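Section 4. Running the Folik sorting cell on mixed textiles

Read this section before your first shift on the cell. It covers the Hanby sorting floor only. The supplier's manual covers wiring and safety fencing, and it was written by people who have never emptied a donation bag.

4.1 What the cell does and doesn't do

The Folik arm picks one piece at a time from the tray and drops it in a bin. The Odari software chooses the bin. The sales sheet says the cell frees sorters for "higher-value tasks." On this floor that has meant clearing jams, pulling out hard objects and correcting bins. Plan your staffing on that basis and leave the sales sheet in the drawer.

4.2 Before you start

1. Check that the gate is shut and the green lamp is on.
2. Open the bag on the hand table. Remove anything sharp, wet or breakable.
3. Spread the load across the tray. Keep it under the 70 line on the tray scale.
4. Wipe the wrist camera with the dry cloth. Do not use spray.
5. Select MIXED on the Sezer panel. The other presets were tuned on clean, single-color stock and do poorly here.

Note: Step 2 is still skilled work. The panel logs it as "idle time." Write your start and finish on the paper sheet so that it gets counted.

4.3 Picking from a mixed tray

Dark cloth is the usual trouble. When a large navy piece lies over smaller ones, the software may treat the whole heap as a single garment. Prints confuse it too, and so does anything shiny sitting among the folds. 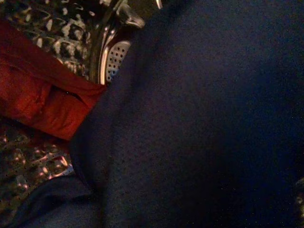 The pick score on the panel runs from 0 to 100. A high score tells you the software is sure of itself. We have seen sure and wrong often enough that you should keep watching the first picks of every load.

1. Press START and stay at the panel.
2. If the score drops and the arm pauses, wait for the amber lamp.
3. Press HOLD, open the gate and separate the layers by hand.
4. Take out any metal or hard plastic and put it in the hard goods box.
5. Close the gate and press RESUME.
6. If the same piece fails 2 times, sort it yourself and mark it on the sheet.

Caution: Never reach in on a pause alone. A paused arm can restart without warning. Only HOLD keeps it still.

4.4 Targets and breaks

The panel shows a shift target of 600 picks. That figure came from a trial on pre-sorted stock — it is not a quota for sorters, and supervisors may not use it as one. Breaks stay where they were before the cell was installed. If the arm is running well when your break comes, stop it anyway.

4.5 Overriding a bin choice

1. Press HOLD.
2. Move the piece to the correct bin.
3. Touch the piece on the panel list and choose CORRECTED.
4. Press RESUME.

Every correction goes back to Odari to improve the software. Whether sorters should be paid for that training work has been raised with management and remains open. Until it is settled, step 3 is optional.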